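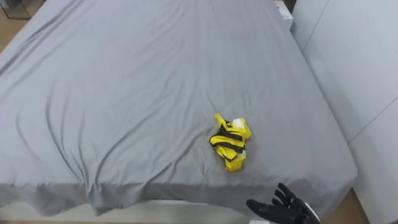 Fig. 6.1 Striped garment on the fitted sheet

6. Collecting and loading laundry from the bedroom

This section applies to the Bimix stacked washer-dryer when installed in a sleeping area. Read section 5 (Levelling) first.

6.1 Lay each garment on the bed. Leave the fitted sheet on the mattress.

6.2 Open out bunched items. Check straps, linings and pockets, and read the care label.

6.3 Close zips and hooks. Place garments with loose straps in a Narnent mesh bag.

CAUTION: Bright yellow and black fabrics can bleed. Wash them separately for the first two cycles.

6.4 Keep the floor in front of the lower door clear. Both doors must open fully.
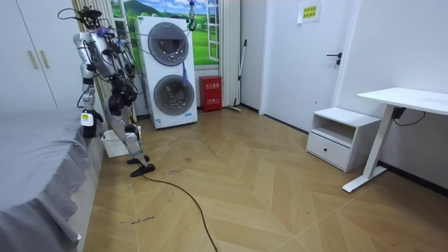
Manon Cormier writes from Tirnulville that step 6.4 should also mention curtains, as hers caught in the door seal twice before she tied them back.

Note: Tie back any curtain that can reach a door seal. This note was added in May 2023.

6.5 Stand the basket on the floor near the corner of the bed. Do not stand it on the mattress.

6.6 Put the checked garments in the basket. Do not fill above the rim.

6.7 Carry the basket to the machine and load one item at a time. Strip the fitted sheet last and wash it as a separate load.
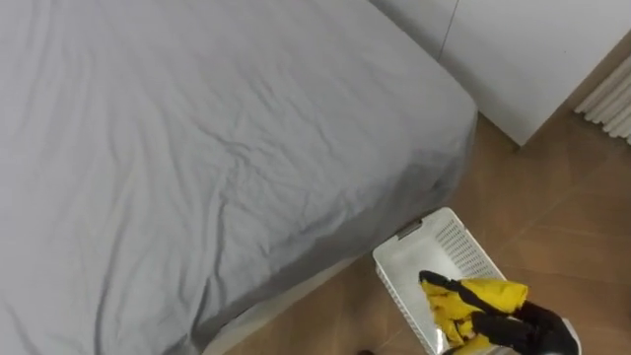
Fig. 6.2 Basket position at the corner of the bed

6.8 Select the programme. For mixed colours, use a spin speed of 1000 rpm or lower.

CAUTION: Do not place a plastic basket against a hot radiator.

Spare mesh bags: order part 439 from Landry.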